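Thursday, March 26, 2020

Filed under: the marker problem, week whatever this is

Slept badly, woke with a tune in my head and an idea about negative examples, and by the time I'd found my glasses only the tune was left. Porridge. Rang in to the Trargate call with my camera off and my slippers on. Everyone now says "you're on mute" with the weary grace of a vicar.

I have been promising myself a proper write-up of the placing result before it turns into folklore, so tonight the diary gets it and the paper can have whatever is left over.

The background, for my own benefit when I read this in a year and wonder what I was so pleased about. The Pivcombe policy learns from people steering the arm by hand through a task. Pick up the marker, put it in the cup. A person does it, the arm remembers, and after enough goes the arm is supposed to manage alone. We had 200 demonstrations of the marker task, all of them good, because I had sat up two evenings throwing out the bad ones. Every fumble, every marker that hit the rim and went rolling off, every long dither above the cup while the operator had second thoughts: binned. I was proud of that set. It was the tidiest thing I have ever owned, and I include the airing cupboard.

Trained on it, the policy was lovely to watch until something went slightly wrong, and then it was dreadful. If the marker sat a little crooked in the fingers, it would come down on the rim and push. And push. It had never in its life seen anyone miss, so it had no notion that missing was a thing one could do something about. Reviewer-brain says this has been known for years, and reviewer-brain is right. It's one thing to have read it and another to stand there with a thumb over the stop button.

So the Mokik idea, which I resisted for most of the winter on the grounds that it wasn't mine. Stop throwing away the fumbles. Keep them, but cut each one at the moment of the mistake, and train only on what the person did next. The mistake goes in as a place you might find yourself, and the recovery goes in as what to do there. The arm isn't taught to miss. It's taught what people do in the half second after they have missed, and most of them lift, straighten and try again (a few swear, which the joint encoders don't record).

I had to go digging in the discard folder for the fumbles. There is a particular humiliation in restoring from backup the very files you deleted with a flourish. Out of that heap I got 39 usable recoveries. It doesn't sound like much next to 200, and I'd drafted the sentence about needing far more data before the training run had even finished. Never draft the sentence.

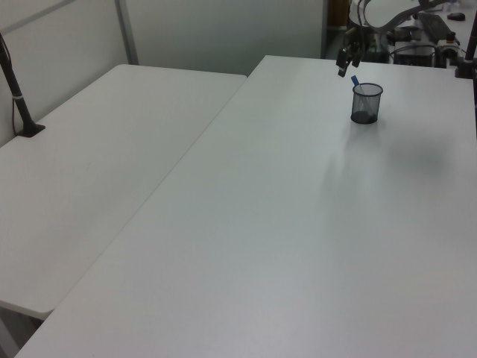 RESULTS (SUCH AS THEY ARE)

The easy condition first. Cup in its usual region of the table, blue marker, cap end up, nothing else out. The two policies are as near level as makes no odds, and I don't propose to argue over the difference. If the recoveries had made the plain case worse I'd have dropped the whole thing and gone back to tidying, so level is fine by me.

The awkward condition is where it gets interesting. We start the arm with the marker already badly held, tipped over in the fingers by more than any of the clean demonstrations ever had it. The old policy does its pushing act. The new one touches the rim, comes up, shifts across and has another go, and more often than not the second go drops in. I watched the first of these with my tea halfway to my mouth. It looked so much like a person being mildly annoyed that I said "well done" out loud, and was glad of the empty corridor.

We ran 500 trials over the two conditions and both policies, which took a great deal longer than it takes to write down. A good share of it was resetting by hand: marker out, cup back somewhere else, step away, go. I now know the sound of a marker landing in a mesh pencil cup better than I know the sound of my own doorbell. The order was shuffled so that I couldn't know which policy was running, although after a morning of it you can tell from the hover. The old one comes in like a waiter and the new one comes in like somebody parking a borrowed car. I must own up to that in the paper. If I can guess, then I'm not blind, and if I'm not blind then my resets might be kinder to one than the other. I don't think they were. That is exactly what an unkind resetter would say.

Things I don't understand, in the order they annoyed me:

The new policy sometimes recovers from nothing. The marker is over the cup, lined up, all it has to do is let go, and it lifts away and comes round again like a nervous learner at a junction. Usually it drops the marker on the second pass. Once it went round so many times that I stopped it and called it a failure, and then argued with myself over whether that was fair. It was fair. A marker that isn't in the cup isn't in the cup.

Where you cut matters far more than I'd like. Cut early, before contact, and it learns a bit of the mistake as well and goes looking for the rim. Cut late and it loses the first upward tug, which seems to be the useful part. I placed every cut by eye. Priedītis, which is our labelling tool and was named by somebody long gone, will let you mark to a single step, and I sat there nudging back and forth as though it made me a scientist. Somebody other than me has to redo the cuts, without seeing mine, and then we find out whether the result belongs to the method or to my eyesight.

The cup. It's black mesh and you can half see the table through it, and I've wondered since the beginning whether the policy is finding the cup at all or just finding a smudge in more or less the right place on a very pale table. A solid cup would settle it. I have a mug in mind. The mug has a slogan on it that I would prefer not to see in a figure, so it will need turning to face the wall.

And the big one: is it the recoveries, or is it merely more data? The honest comparison is 39 extra clean demonstrations against 39 recoveries, same training, same trials. I haven't got it. I knew in the first week I'd want it and I put it off because the clean ones were boring to collect. Now collecting anything needs a person in the room, and the rota for being in the room has become a delicate matter that I've no wish to lose friends over. I could hold back 39 of the clean set, train on fewer, and then add them or the recoveries on top. Less pretty, same question. It can be done from the kitchen table with slippers on, so I think that's what happens tomorrow.

Wrote most of the methods section after supper, two pages, of which one is an apology for the other. Used the phrase "corrective behaviour" and took it out again. Put it back. The introduction still claims we set out to study recovery from the start, and I've left it in for the night to see whether it embarrasses me in the morning.

Out of milk. The tune turned out to be from an advert for gravy. Started the held-back run before bed, saw the loss go down for a bit, remembered that the loss going down has never told me anything about this task, and shut the lid.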